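3.2 What people do with the stuff they can't place

I went into this part of the study thinking I'd be writing mostly about closets. I was wrong, and I'm a little embarrassed by how wrong! When I asked the 27 households in Gorkik to walk me through an evening tidy-up, almost everyone rushed past the closets and wanted to talk about the leftovers: the things with no home that get picked up, carried around for a bit, and put down somewhere else.

I started calling these "drifters" in my notes, and the name stuck (Tianyou Lu, who coded half of the diaries with me, still thinks it's a silly word). A drifter is any item that shows up in at least 2 diary entries in different rooms. By that rule we ended up with 738 entries, and 324 of them involved something belonging to a child. Toys, sure, but also single socks, library books, and one very well-traveled recorder. 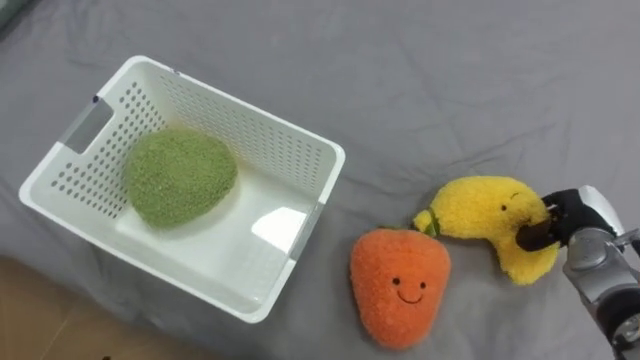

Figure 4. Open basket with a green plush toy inside.

The part I keep coming back to is how families talked about open containers compared with closed ones. A lidded box was where things went "for good," as one parent in the Luo apartments put it. An open one was more like a waiting room. You could drop something in on your way past and still feel you hadn't made a decision about it, and several people told me that was the whole appeal. I have a chair at home that does the same job for sweaters, so I'm in no position to judge.

Earlier work on the Rollovari diaries treated this kind of holding spot as a failure of storage, and I see why. If you count only the items that reach a final place, it looks terrible. But our households didn't describe it as failing. They got annoyed when a holding spot was full, or when a visitor emptied it to be helpful (this came up with real heat, mostly about grandparents).

Tianyou and I disagreed over whether the kitchen counter belongs in the same group. I left it out in the end, and the Raltar coding sheet has it under its own heading. Counters get cleared for meals, so the clock on them runs differently, and I take that up in section 3.3.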